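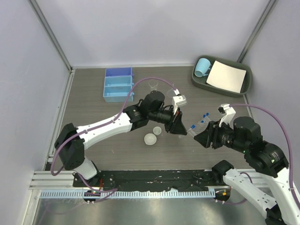
Clear cups, pale bowls and the blue compartments at the back

I have been meaning to write about the small stuff for ages. The small stuff is my name for every little cup, bowl, bottle and tube that I use when I'm mixing bath salts and dyes and whatever else I've gotten excited about that month. It used to live in one big drawer in the hall. You opened the drawer, it jammed on something tall, you stuck your hand in to push the tall thing down, and by then you'd forgotten what you wanted.

So this December I took it all out! I gave myself two evenings and it ended up being three (the second one got eaten by a phone call with my aunt in Eltby, who had opinions about fudge).

I started with the see-through things, which are the hardest for me. Clear plastic cups are wonderful for mixing and terrible for finding. Put one on a gray tabletop next to another one and my eyes slide right over both. The translucent bowls are a bit better, they at least have that milky look, and I like having a larger and a smaller one out together. Powder goes in the large one, and the small one is for whatever I'm about to add and am scared of adding too much of. Citric acid, mostly. I have had a fizzing accident and I don't want to talk about it, except to say the rug was from Fulldale and it was not cheap.

Blue, though, blue I can see from across the room. The compartments are my favorite part of this whole project. I love that one of them is darker than the others, so I don't even need labels: dark is for anything that touches dye, light is for everything else. I tried labels last winter. They curled up, one fell in the lavender, and I found it weeks later in somebody's gift jar. (Sorry, Saron.)

My rules for what stays, in case you're doing the same thing at your place. If I've used it this year it stays. If it has a lid and I still have the lid, it stays. If it's the only one of its kind, like the funnel, it stays no matter what. Everything else goes in the box for the swap shelf at Gimon, where I will try very hard to drop it off and not come home with more. Last time I gave away a bag of jars and came back with a fondue set.

I was strict for almost 12 minutes. Then I found the little bottle with the narrow neck and remembered that I'd paid 80 cents for it and been so pleased with myself, and of course it stayed. Narrow necks are a pain to clean. You need rice and warm water and a lot of swishing. I don't care, it's a sweet little bottle.
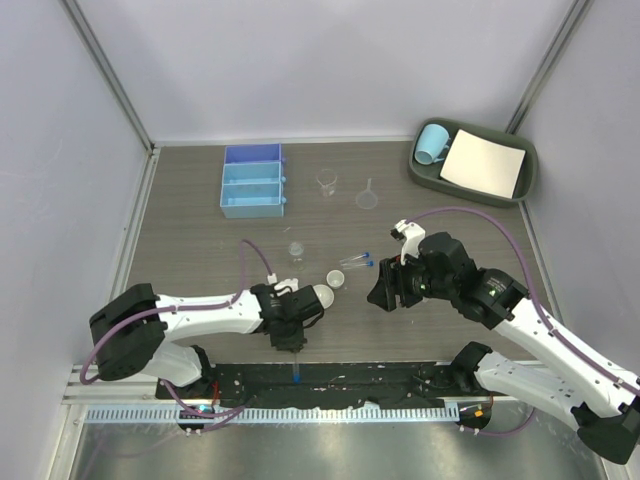
Funnels should hang up and never lie down, according to Manon Vachon, who commented on my last tidying post that hers rolled off the counter so many times she finally put a nail in the wall for it. She also said to stop drying glass and plastic on the same towel and to buy a second tray. I have thought about this more than I'd like to admit. A nail is a great idea! I just don't have a wall I'm willing to put one in, so for now the funnel gets laid down on its side and I keep an eye on it.

The tray I do agree with. Olive green wouldn't have been my first pick, but the raised edges are so useful. A mug can tip over in there and go nowhere. I put paper in it too when I'm working, for scribbling amounts, and then I lose the pen.

The test tubes with the blue screw caps were a surprise favorite this year. I use them for giving away samples of bath salts, and the caps match the storage, which makes me happier than it should. They do roll. I lay them down next to each other and hope. If anybody has a rack they love that isn't huge, please tell me, I've looked at the Lemieux one and it's as long as my arm.

And then the beaker. The marks on the side are pretty faint, so it's no good for anything fussy, but the spout pours beautifully and I'd keep it for that alone. I measure on the kitchen scale anyway.

Still to do: the dye powders, the ribbon, and a paper bag of corks that I can't explain. The drawer in the hall has batteries in it now, and a bicycle bell. I'll post the lavender salt recipe next, once I've written down what I did the last time and checked it against the scale.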